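The Quiet End of the Baler

I have been in love with balers since I was 14 and spent a summer sweeping cardboard dust off the floor of my uncle's packing shed. So when Impi Ahonen invited me to see the new line at Culuvum, the paper and carton sorting plant she runs out past Flotby, I said yes before she had finished the sentence.

I got there on a Tuesday, just after six in the morning, when the first trucks were backing in. If you have never been inside a place like this, picture a supermarket parking lot with a roof on it and a hill of flattened boxes in the middle. A loader nibbles at the hill all day long. Everything it picks up goes onto a sloping belt, past the sorters, and down the chute into the baler, a big green Lodhi the crew calls Grandma (she's the oldest thing in the building and she gets the best parking spot, so to speak).

What I wanted to know about was the noise. The old setup had a reputation. People in the yard across the road used to time their phone calls around the ram, and Impi told me she could feel each stroke in her coffee. "You'd see the little rings," she said, and drew them in the air for me.

The fix was mostly plumbing, which I find thrilling and my editor does not. They moved the hydraulic power pack out of the main hall and into a block shed of its own, ran new hose under the floor, and swapped the pump for a variable one from Tilumier that only works hard when the ram does. The rest of the time it just sort of hums to itself. I stood next to the chamber with my notebook and we talked in normal voices!

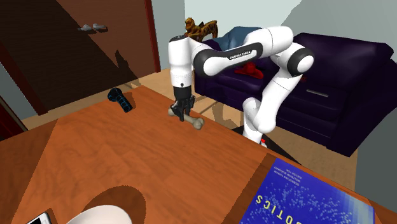
A simulated Franka Emika arm with a bone-shaped object in its gripper.

It hasn't all been smooth. The first set of hoses came in the wrong length and the whole job sat for 3 weeks while the right ones were made. Then there was the wire. Grandma ties each bale with 4 wires, and once the ram was running at its new pace the tier kept missing the last one. A bale with a missing wire is a grumpy thing -- it holds together fine until you put a fork under it, and then you have a very large pile of confetti. Impi's night crew ended up slowing the tier by hand, a quarter turn at a time, until it caught. The setting is still marked on the housing in yellow paint pen, and woe to anyone who wipes it off.

These days they make 110 bales on a good day. I asked what a bad day looks like and she said, without blinking, "Pizza boxes." Grease and wet cheese go straight down the price of a bale, and the Monday load is the worst of the week. She'd like every household in the county to tear the clean lid off and throw only that part in with the paper. I do it now. My husband thinks I've lost my mind.

Before I left we walked around to the new shed so I could see the power pack. It has a drip tray, a sight glass and a hand-lettered sign asking people to close the door. I closed the door. Then we went back in and watched Grandma push out one more bale, and Impi slapped it on the side the way you would a horse.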